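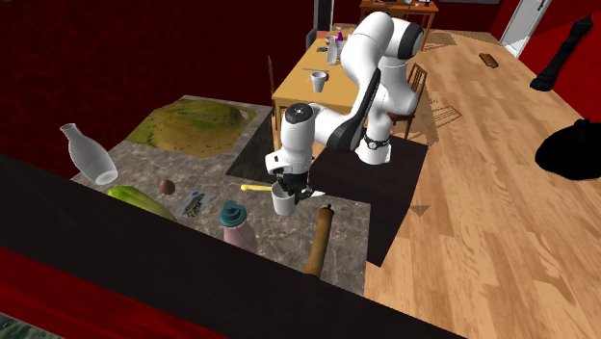

Chapter 12
Redirects, or How to Move House Without Losing Your Post

Sooner or later every website gets tidied. Somebody decides that the address of the delivery page is ugly, changes it on a Sunday evening and goes to bed pleased. The old address, meanwhile, is still printed on leaflets, saved in bookmarks and linked from a forum where two strangers are arguing about parcels.

Covadonga Moya looked after the site of Darnitz, a small seller of garden furniture, when it moved to a new shop system called Korach. The old site had 880 pages. The new one had 215. Her manager thought this was splendid, and asked in November why visits had halved.

The answer lay in the server log – a file that few managers have ever opened for pleasure. Search engines were still asking for the old pages and being told, politely and thousands of times, that there was no such thing.

A redirect is a note left on the old door. It comes in two main kinds, permanent (301) and temporary (302), and people mix them up with great confidence. In this chapter you will learn to choose between them, to build a redirect map in a plain spreadsheet, and to spot a chain before it becomes a loop.

Before you read on
Find a page on your own site that has moved. Type in its old address and write down what happens.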